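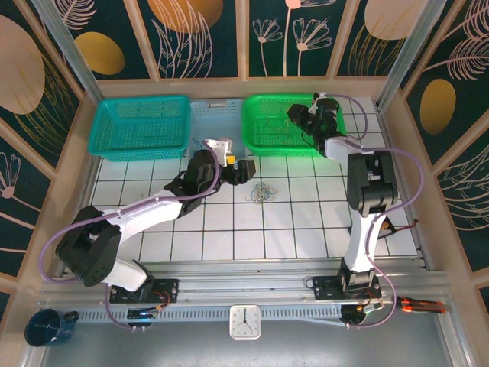

Rain gauge notes, and a complaint about averages

September 23, 2019

Filed under: climate, measurement, rainfall

I have kept a rain gauge in the back yard at Flekham for a long time, and every September I sit down and go through the record. This year I also went through the one from Carngate, the nearest station that publishes daily totals. I wanted to see if the claim I keep hearing, that our summers are getting drier, shows up in either of them.

The short answer is that I can't tell, and I don't think the people making the claim can either.

The Carngate record goes back 61 years. That sounds like plenty until you read the station notes, which hardly anyone does. The gauge was moved twice. The first move was only across a parking lot. The second was up the hill to the waterworks, which is more exposed. Wind matters a lot for a rain gauge. Put the same gauge in a windier spot and it will catch less, and the loss is worse in light rain and much worse in snow. If you draw one straight line through the whole record, you are mixing a change in weather with a change in address.

So I split it. The first 46 years are from the two lower sites and the rest are from the hill. Taken alone, the early part is flat. Taken alone, the later part is also flat, with a lot of scatter. Run a line through both and you get a decline. I don't say the decline is fake. It could be partly real and partly the hill. There is no overlap period where both gauges ran side by side, so the one thing that would settle it was never done.

My own gauge has different problems. It has stayed in the same place, but the maple next to it has not stayed the same size. I cut it back hard a few years ago and my totals went up compared with Carngate the next year. I have marked that in the spreadsheet and I don't use the years before it for anything serious.

This summer, for what it's worth, was wet early and dry late. I had almost 300 millimeters from the start of June to the end of August, and most of it was in by early July. The lawn was brown by the middle of August. If you asked the neighbors they would say it was a dry summer. The total says it was an ordinary one. Both are fair, and it shows how little a seasonal total tells you about what the ground was doing.

The Moura valley is the place I would really like to have numbers for. It gets the storms that slide past us to the south, and the creek there was out of its banks in June. The old station closed and the replacement is automatic, a tipping bucket. Tipping buckets tend to read low in very heavy rain, when the bucket can't tip fast enough. It would be good to know if that one gets a correction. I have written to ask and have not had a reply yet.

I had a comment on the last post asking why I don't use the gridded data for the Giltetti basin instead. I have looked at it. The grid is made by interpolating between stations, and in our corner the stations it leans on are the same ones I have been complaining about. A smooth map drawn from three uneven gauges is still three uneven gauges. It may be fine for the whole basin. I would not use it to say anything about one town.

A few housekeeping items. The spreadsheet link in the sidebar was broken and is fixed. Trace amounts are now entered as T and count as zero in the totals; before, I was doing that some months and not others. I also found a reading from last winter typed in twice, which took 2 millimeters off the annual total.

The next post will be on snow, and whether melting it down in the kitchen gives a better figure than the ruler. I have both sets of readings for last winter and they do not agree.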